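Sostico Earbud Cases: Frequently Asked Questions

Last updated: Tuesday, January 29, 2019

What does Sostico supply?

We supply replacement charging cases for wireless earbuds, single replacement buds (left or right), and protective outer cases. We do not supply complete new sets. If both buds and the case are missing, a new set from a retailer will cost less than the parts.

How do I know which case I need?

Check the model code. On most cases it is printed inside the lid or on the underside, in small grey type. If it has worn away, measure the closed case across its widest side and use the size table in the order form. Colour is no guide to the model, as the same shell is often sold in several finishes.

Will a replacement case work with my existing buds?

Yes, if the model codes match. Put both buds in the case, leave the lid open and hold the pairing button until the indicator changes. Older buds may need a full charge before they respond. If only one bud is found, take both out, close the lid for 16 seconds and repeat the procedure.

Can I mix a new bud with an old one?

You can, provided both are the same model and carry the same software version. The older bud will run down first. This is normal wear in the cell and is not covered as a fault in the new part.

How should I clean the case?

Open the lid fully and brush out the wells with a dry, soft brush. Use a cotton bud for the corners. The charging contacts at the bottom of each well can be wiped with a cloth very slightly damp with isopropyl alcohol. Do not use water, washing-up liquid or compressed air. Leave the lid open for 2 hours before charging. 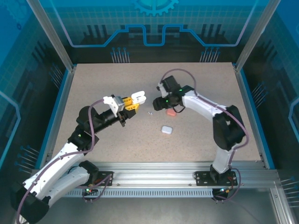

Keep the buds out of the case while you clean it, and put them somewhere they will not roll. A bud dropped on a hard floor often survives, but the mesh over the speaker dents easily and cannot be replaced separately.

The lid no longer stays shut. Can it be repaired?

The closing magnet sits in the front lip and is not a separate part. Check first for dirt along the rim, which accounts for most lids that will not close. If the rim is clean, the case has to be replaced. A loose hinge is treated in the same way.

How long does a case last?

The Wustero case is rated for 2,000 openings of the lid. The rating applies to the hinge only. Battery life depends on charging habits and storage temperature. For storage over several weeks, leave the case half charged and keep it away from radiators and windowsills.

What is the difference between the Ostermann and Ondness outer cases?

Ostermann is a rigid shell in two halves, fitted over the lid and base. Ondness is a one-piece soft sleeve with an opening for the charging port. Neither needs to be removed for cabled charging. The Ostermann shell must come off for wireless charging.

How many models are listed?

The parts list currently has 2,420 entries, counting each colour separately. The next revision is due in February.

Can I return a part?

Unopened parts may be returned with the order number. Single buds cannot be returned once the inner seal is broken, for hygiene reasons. Cases may be returned after opening if they do not pair and the model code was correct on the order.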